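Landum open day - anyone else go?
Forum: Home & Kitchen Automation
29 replies, 1132 views

feedscrew
Posted May 24, 2020
Finally writing up the Landum open day from back in November, sat on my notes way too long. Went for the packing line, ended up spending most of the afternoon at the dish clearing bench. Two arms, one table, dirty dishes. Anyone else there? Want to compare before I post my thoughts, my memory of the morning is mush.

mapleknob
I was there, morning group. Skipped the dishes completely. Vunda had the conveyor thing by the entrance and I never got past it. Was the dish bench worth the line?

feedscrew
Line was maybe the longest in the building. Worth it yes. They let you stand close and ask stuff.

old_torque
Saw it. Not impressed. Slow as anything. My kid clears a table faster and complains the whole time. If you have to stand there waiting on a plate, what have you bought?

halfpintgary
Speed is the wrong thing to look at on a demo day imo. They always turn it down when there's a crowd leaning in. Komard did the same with their folding cell, ran it at 50 percent all day and said so on the sign.

old_torque
Then put it on the sign. Landum didn't.

halfpintgary
Fair.

mapleknob
What arms were they? Somebody in my group said Van Damme but I think he was guessing.

feedscrew
Didn't catch it. Asked, got a part number and no name, wrote down 1164 and now I can't tell if that's the arm or the room. Sorry.

quietbelt
1164 was the room lol. I got lost looking for it.

feedscrew
ok that clears that up

old_torque
Still waiting to hear what it's supposed to be good at. Serious question. A dishwasher already washes. Loading it takes me no time.

feedscrew
Ok so, the write up, typing fast before dinner.

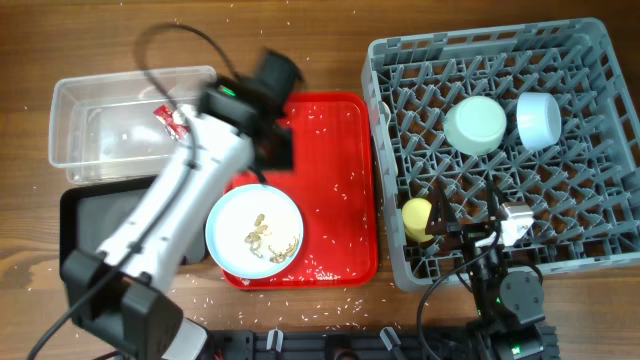 Clearing up after a meal is a harder job than the packing line and I think people walked by it for the wrong reason. Packing is the same box over and over. A table is whatever got left on it. The rice is what sold me - raw grains all over the wood and on the red tray too, with the plate of scraps sitting on top of that. So you've got one arm over at the tray and the other down in the dish rack by the yellow cup, and neither of them gets a clean flat surface with one nice object in the middle. I asked the guy about the grains and he said picking up plates is the easy half, it's the small stuff that gives them trouble. Good answer. Most booths would of changed the subject.

old_torque
So he admitted it can't do the small stuff.

feedscrew
He said trouble, not can't. But yeah I take the point. I didn't see a cloth or a brush come out while I was there.

quietbelt
What bugs me is the rack. Cups lying on their sides in there. If it's going in my cupboard I want it upright or upside down, pick one.

halfpintgary
They could have been set up like that on purpose so the arm has to deal with it. I'd do that. Easy demo otherwise.

quietbelt
Could be. Didn't hear anyone say so.

mapleknob
Kicking myself for skipping it now. The Vunda conveyor was just a conveyor with nice lights.

old_torque
I'll go again if they hold another one, but I'm bringing a stopwatch.

feedscrew
Bring two, I'll take one. Will post the packing line notes tommorow if I can read my own writing.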